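Zweiarmzelle Plimar — Aufbau und Betrieb
Abschnitt 4: Tisch einrichten, Regeln für den Arbeitsraum

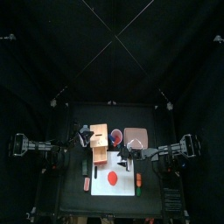 Abb. 4-1: Arbeitsraum mit beiden Armen, rechter Greifer über dem weißen Board

Gilt für alle Zellen mit zwei gegenüberliegenden Armen, Stand 3. November 2023. Ersetzt die Fassung vom April. Abschnitt 3 (Verkabelung, Not-Halt) muss abgeschlossen und abgezeichnet sein, sonst hier nicht weitermachen.

4.1 Vor dem Einschalten

1. Not-Halt drücken, gedrückt lassen. Hauptschalter aus.
2. Halterungen beider Arme auf festen Sitz prüfen. Von Hand, nicht mit dem Auge.
3. Klemmen und Winkel am Rahmen nachziehen, auch die hinteren. Lose Teile sofort tauschen.
4. Stoffbespannung kontrollieren. Falten glattziehen, nichts darf in den Fahrweg hängen.
5. Kabel unter der Decke: gespannt, kein Durchhang. Kabelbinder alle 315 mm, wo eine Leitung am Rahmen entlang läuft.
6. Typenschild und Warnhinweise lesbar? Wenn nicht, neu bestellen (Best.-Nr. 506, Fa. Giannakopoulos).

VORSICHT: Quetschgefahr zwischen Greifer und Tischplatte. Solange ein Arm bestromt ist, keine Hände im Arbeitsraum. Auch nicht kurz. Auch nicht bei stehendem Arm.

4.2 Gegenstände auflegen

1. Immer stromlos bestücken.
2. Große Teile zuerst. Holzbox mit Schublade nach hinten links, Schublade nach vorne. Der Auszug braucht freien Weg, nichts davor abstellen.
3. Weißes Board vorne mittig. Plan aufliegend, darf nicht kippeln.
4. Kleinteile (Stift, Blöcke, Zylinder) auf und neben das Board. Stift flach hinlegen, nicht hochkant.
5. Becher und Schale rechts neben die Box. Keine Flüssigkeiten in offene Gefässe.
6. Flaschen nur verschlossen.
7. Was nicht zur Aufgabe gehört, kommt runter vom Tisch. Werkzeug, Schrauben, Kaffeebecher.

Hinweis: Durchsichtige Teile werden von der Kamera schlecht erkannt. Nur verwenden, wenn die Aufgabe sie verlangt, und dann im Protokoll vermerken.

Hinweis: Keine Glasteile. Keine Klingen, auch keine mit Kappe.

4.3 Einschalten und Grundstellung

1. Alle Personen treten zurück, Mindestabstand 1000 mm zum Rahmen.
2. Laut ansagen: „Zelle geht an.“ Antwort abwarten.
3. Hauptschalter ein, Not-Halt lösen, quittieren.
4. Zuerst linken Arm referenzieren. Dann den rechten. Nie beide gleichzeitig.
5. Sicherheitshöhe in der Steuerung Zedance auf 312 mm setzen und speichern. Bei höheren Gegenständen anpassen — Wert ins Protokol.
6. Greifer beide einmal auf und zu. Geräusche? Ruckeln? Dann aus, Abschnitt 9.

4.4 Regeln im laufenden Betrieb

– Pro Zelle eine verantwortliche Person. Die hat den Not-Halt in Reichweite und macht nichts anderes nebenher.
– Gemeinsamer Bereich in der Tischmitte: nur ein Arm abgesenkt. Der andere bleibt auf Sicherheitshöhe, bis der Bereich frei gemeldet ist. Ausnahme nur bei freigegebenen Zweihand-Aufgaben.
– Erste Fahrt jeder neuen Aufgabe mit reduzierter Geschwindigkeit.
– Teil fällt runter: liegen lassen. Erst Stopp, dann aus, dann aufheben.
– Keine weiten Ärmel, keine Schlüsselbänder, lange Haare zusammenbinden.
– Schutzfunktionen nicht überbrücken. Gilt auch für Vorführungen.

VORSICHT: Beim Stromausfall kann ein Arm absacken. Vor längeren Pausen beide Arme in Parkposition fahren, Greifer leer.

4.5 Nach der Schicht

1. Parkposition, Not-Halt, Hauptschalter aus.
2. Tisch abräumen, Teile in die Kiste der jeweiligen Aufgabe. Schublade zuschieben.
3. Greiferfinger trocken abwischen. Kein Lösungsmittel, greift die Beläge an.
4. Protokoll ausfüllen: Aufgabe, geänderte Werte, Störungen, beschädigte Teile.
5. Beinahe-Unfälle ebenfals eintragen, noch am selben Tag. Formular liegt im Ordner Prekamska, Register 2.

Weiter mit Abschnitt 5: Kalibrierung der Kamera.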